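Notebook, gear station, Wednesday, second half of the morning
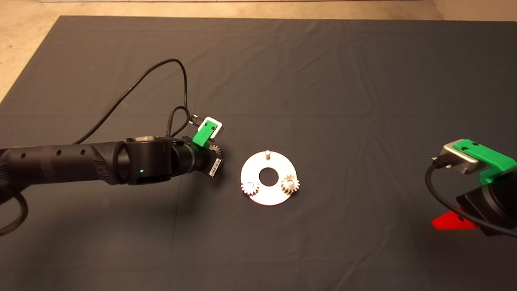
I want to get down what we decided about the gear task before I forget half of it, and also because Izzati is taking over the afternoon block and has asked me (very politely, twice) to write things in whole sentences this time. We are still collecting examples for the three-gear assembly, the one the Bullport policy keeps fumbling, and the plan is for a full set of 90 good episodes on this layout before we change anything else. I have come round to Hrefna's view that the moment worth slowing down for is the carry to the last peg. Two gears on the plate, the third in the left gripper, one bare peg sticking up from the upper part of the plate: if the operator dawdles in that position, the model learns to dawdle there, and if the operator rushes in from the side, it learns to clip its neighbors. So, a steady approach, come over the peg from above, one short pause, then down.

Notes on the pause, because we argued about it over coffee. Jalen would like no pause at all. His reasoning is that every stop in the data is a place where the policy can get stuck forever, and he's right that we saw exactly that with the November set, where it would hover and hover like somebody trying to remember why they came into the kitchen. Kurniawati's feeling is that without any stop the operators don't really line up, they just push and wiggle, and the wiggle gets learned too. We settled on a pause just long enough to check the alignment, and if you need longer than that, back the gear off a little and come in again. A clean retry is a good example! Please keep those. I would much sooner have an episode with an honest second try in it than one where the gear got leaned on until it gave up and slid down.

The cloth. I know it wrinkles. I spent a silly amount of time last week flattening it between episodes, and Wahyudi asked me, quite reasonably, whether I planned to follow the robot around for the rest of its life with an iron. So we leave the wrinkles alone now. Straighten it only if a fold gets under the plate, since a tilted plate changes the insertion and I don't want that mixed in with the ordinary runs. The dark color stays. The plate and gears are bright enough against it that the labeling script from Fitora picks them out without much fuss, and it struggled badly on the bare table.

Starting positions: move the plate a little between episodes, turn it a little too, and please don't put it back where your hands like it best. I looked at my own starts from yesterday and they were all huddled together in one patch, which was embarrassing given how often I have lectured everyone about it. Every 30 episodes, swap operators, whether or not you're tired. We all have our own way of moving and I'd like the set to have several of them in it.

Two arms. The right arm is mostly waiting during the carry, and I'd like it to wait in a consistent sort of way. Hrefna noticed while replaying logs that some of us let it drift toward the plate while we concentrate on the left hand (I am one of the some). Small drifts are fine, nobody is a statue, but keep it clear of the gears and don't let it shade the plate.

Cables: have a look at both before you start a block. On Monday's log there is a jerk in the left wrist that I'm fairly sure came from the loop catching, and I threw out 7 episodes over it. Kurniawati went through them with me and we agreed it wasn't worth trying to rescue them.

Discards go in the discard folder with one line saying why. Dropped gear and picked it up again: keep. Dropped gear and it rolled off the cloth: discard. Plate bumped by accident but task finished: keep, and tag it.

Total across all the tasks stood at 2,251 when I synced to Buvura this morning. The upload was slow again. Jalen has written to Szulc about the storage box and is waiting to hear.

For Izzati: the pedal on the left sticks a bit, press it with the middle of your foot. I've left the spare gears in the drawer under the monitor, and the snacks are in the one below that, help yourself. Wahyudi will be in the next room until four if the arms need re-homing.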